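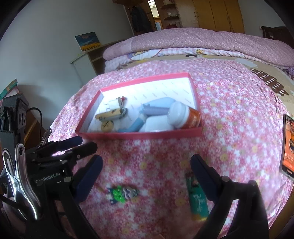
Ziad Khalaf wrote to me that a gripper which drops a toy has harmed no one, and that I should stop calling it a safety matter. I love this argument, and I think he's wrong!

The fault he means is the one we had at Bredusmont in July. The fingers closed on a small bottle, the log said "held," and the bottle was back among the other things in the box. Over 77 tries that happened 26 times - and the log said "held" for every single one.

Dropping things doesn't bother me at all. Small, light, rounded objects jumbled in a box with toys are a wonderful problem, much harder than anything on a clean bench, and I could watch people work on it all day. What bothers me is the report. Our software judged a grasp by how far the fingers had closed, and a rubber pad folded over on itself gives the same reading as a bottle cap.

Ziad says to fix the pads. Fine, fix the pads! Amcombe changed theirs and the drops went down, but the false "held" stayed, and they were slower to spot it with fewer drops to look at.

So I'd like the wrong reports written down as their own kind of failure, with the same form we use for a pinched hand. Maksymiv already does it (their form is 2 pages, and I'd cut it to one). Ask anyone there to show you the July sheets, they're great reading.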